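Last updated in April. If your question isn't covered, email us with your order number in the subject line and we'll write back, normally within two working days.

# Bivon tables: common questions

## Before you buy

**What sizes does the table come in?**

There are two. The Cheema is square, 109 cm each way. The Dondero is a narrow version at 109 cm by 56 cm, meant for a wall or the end of a bed. Both are the same height and take the same legs, and two Donderos can be bolted side by side with the joining kit.

**How much is it?**

The Cheema is £1,279 including delivery to mainland addresses. The price of the Dondero depends on whether you order it with the shelf, and both prices are on its own page. Benches are sold separately.

**Is the top solid wood?**

Yes, on both sizes. The top is made from several boards glued edge to edge, so you will see the grain change direction from one board to the next. We don't stain it. The colour you get is the colour of the wood, and it varies a bit between batches.

**Can I see a sample first?**

We post small offcuts free of charge. They show the finish well enough but are too small to give much idea of the grain, which can be broad and wavy on one board and tight and straight on the next.

**Can I choose the boards?**

No. If you strongly dislike a particular kind of figure, put a note on the order and the workshop will look at what's in stock. We can't promise anything beyond that.

## Delivery and putting it together

**Will it fit up my stairs?**

The Cheema top arrives in one piece, so measure the narrowest turn on your staircase and allow for the packaging. The box is 4 cm bigger than the top in both directions. The legs come in a separate box.

**Does it need two people?**

Yes for lifting, no for bolting. Build it upside down on a blanket. Fit all four legs loosely before you tighten any of them, then turn it over with someone at each end.

**One leg rocks. Is it faulty?**

Probably not. Slacken every bolt half a turn, stand the table on the floor where it will live, press down on the middle and tighten them again. If it still rocks, wind out the adjustable foot on the short leg.

**What do I do with the packaging?**

Keep it until your 30-day return period is over. After that the cardboard can go in household recycling. The corner pieces are card as well.

## Everyday care

**What finish is on it?**

A thin, clear hardwax oil called Festano. It dries almost matt and leaves the wood looking close to bare. You can feel the grain slightly if you run a fingernail across it.

**How do I clean it?**

Wipe it with a cloth wrung out in warm water with a drop of washing-up liquid, then dry it with a second cloth. Go along the grain. Don't use spray polish, bleach, scouring cream or the rough side of a sponge.

**How often does it need oiling?**

Once a year for a table used for meals, and twice if it gets daily use for crafts or homework. Leave the new coat for 96 hours before putting anything heavy on it. It will feel dry sooner than that.

**I've got a pale ring from a mug. Can I get rid of it?**

Leave it for a day or two, as faint ones often fade. If it hasn't gone, rub lightly along the grain with a fine pad and a little oil, going wider than the mark so the edge doesn't show.

**Has my table changed colour?**

It will have done. Pale wood turns warmer and yellower in daylight, most of it in the first few months. Move lamps, baskets and placemats from time to time or you will find a lighter patch underneath.

## Using it for crafts and packing

**Are dark specks or streaks in the wood a fault, and can I leave tape and cables lying on the table?** 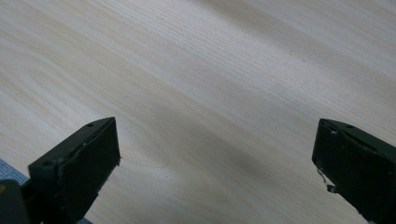
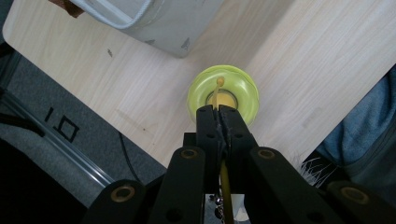
Streaks and specks are part of the timber and we don't treat them as faults. We would replace a top for an open split, a raised joint or a loose knot, and for nothing smaller. On a light top the darker lines show up in low sun and seem to disappear under a ceiling light, so look at yours at a different time of day before you write to us. A speck that lifts off with a damp cloth was dirt. As for what you leave out, a roll of tape lying flat, like the translucent yellow-green one, is fine for an afternoon, but we wouldn't store it there, as the edges of the roll can be tacky. A fabric storage bin kept on the table is a good place for it. Cables do no harm, though a plug dragged across the top can scratch.

**Can I stick tape directly to the top?**

Use low-tack paper tape and take it off the same day, pulling it back slowly on itself. Parcel tape can bring the oil away with it and leave a dull strip. If that has happened, re-oil the whole board from end to end.

**Is there a mat you recommend for cutting?**

Any self-healing mat will do. Stand it on its edge when you've finished, because grit caught underneath makes fine scratches.

**Can I use a hot glue gun on it?**

Put a ceramic tile or an old baking tray under the nozzle. Glue that has dripped on the wood should be left to go cold, then eased off with a plastic scraper.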